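Category: Jobs / Community & Content

Community Content Editor (part-time, remote)
Girnik

Girnik is a wallet and staking service for people who hold small amounts of crypto across several chains. We are looking for a part-time editor to take over our help library and the weekly community digest. The job is remote, paid in US dollars, and open to applicants anywhere in the Americas or Western Europe.

The help library has grown without much planning. Some articles date from our first test network and still describe screens that were removed long ago. Others were written by developers for developers. You would go through it section by section, fix what can be fixed, and retire the rest.

What you will do

- Rewrite help articles on staking, unbonding periods, network fees, and seed phrase backup
- Put together the digest each Friday from governance votes, release notes, and forum threads
- Sit in on the product call and ask what is changing before it ships
- Answer questions in the forum when an article is unclear, then correct the article
- Keep a plain glossary. We have three different words for "validator" on the site right now and would like one

What we need from you

You should have edited technical or financial writing for a general audience. You should have used a self-custody wallet yourself and be able to explain what a transaction fee pays for. Coding is not required. Basic Markdown is. You will work with Angharad Howells, who runs support, and with two developers on the Rimon bridge team.

We do not publish price predictions, and the editor may not promote tokens under our name. You would also need to disclose any token you hold before writing on it. Holding some is fine.

Hours and pay

The contract is for 20 hours a week, for an initial term of 8 months, with paid leave. Pay is monthly by bank transfer. You can take up to a quarter of it in stablecoins if you prefer, but we do not pay anyone in our own token. Calls are held between 10 a.m. and 1 p.m. Eastern. The rest of your schedule is up to you.

How to apply

Send us the following through the form on our careers page:

1. A resume, no longer than two pages
2. Two pieces you have edited, with a note on what you changed
3. A rewrite of our article "Moving funds from Irkholm to Girnik," in 400 words or less

Applications open Monday, February 28, 2022, and close at the end of March. We will read everything after the closing date and invite five people to a short call. Those five will be paid for a trial edit. Please do not contact the support desk about your application, as they cannot see the forms. Recruiters, no thank you.
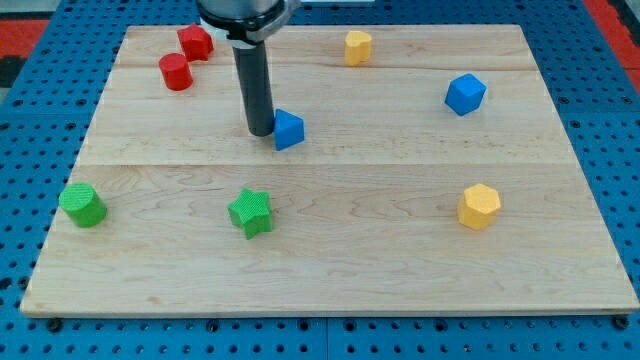 Also open at Girnik

Forum moderator, evenings, four shifts a week. Spanish and English. Apply through the same form and write "Barrios" in the subject line, the name of the forum section you would cover.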